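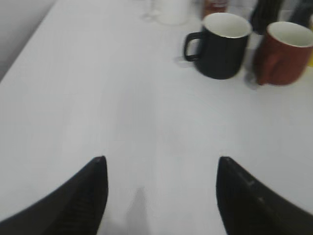

*Drinkware on a white tabletop.*

**Let the garden close for the winter**

By Yabsira Kumsa
1/25/12

Every year the public gardens in our part of the state stay open a little longer. Urnarero used to shut its gates once the leaves were down. Now it has a light trail, a winter walk and a snowdrop preview, and it closes for 2 weeks before starting over. I think this is a mistake, and I say so as someone who buys a season pass and uses it.

A woodland garden needs time without people in it. The paths at Urnarero are bark over clay. In a dry October they can take a crowd. In January they can't, and visitors step off the wet parts onto the ground beside them, where the bulbs are. I walked the lower loop last week and the path by the witch hazels was twice as wide as it was in the fall. The ground there is packed hard. Whatever was planted along that edge will have a poor spring.

The argument for staying open is money, and I don't dismiss it. Admasu, the smaller garden across the valley, published its figures for last winter. It sold 248 tickets in the whole of January. Against that it had to keep the parking lot plowed, heat the ticket office and pay two people to be there. The report doesn't say whether the month made a profit. I would like to know before anyone tells me winter opening pays for the summer.

There is also the matter of the work. Winter is when gardeners prune, take down dead limbs and move things that are in the wrong place. You can't drop a large limb over a path with families on it. At Urnarero the tree crew now starts early and stops when the gates open, so a job that should take 3 days drags on for most of a month.

Some people will say they need a garden most in winter, and I understand that. I do too. But a closed garden doesn't have to mean nothing at all. Tonier shuts from New Year's until March and opens only its upper terrace, which is paved, on a few afternoons. Visits are limited to 24 people at a time. I went once and liked it very much. The beds below were under leaves, a crew was working on the far slope, and I could see more of the shape of the place than I ever had in June.

Pralo is deciding on its hours for next winter now. The manager has asked pass holders to write in, and I have. I asked for the woods to be closed and the paved walk by the pond kept open – at the same pass price, which I would pay without complaint.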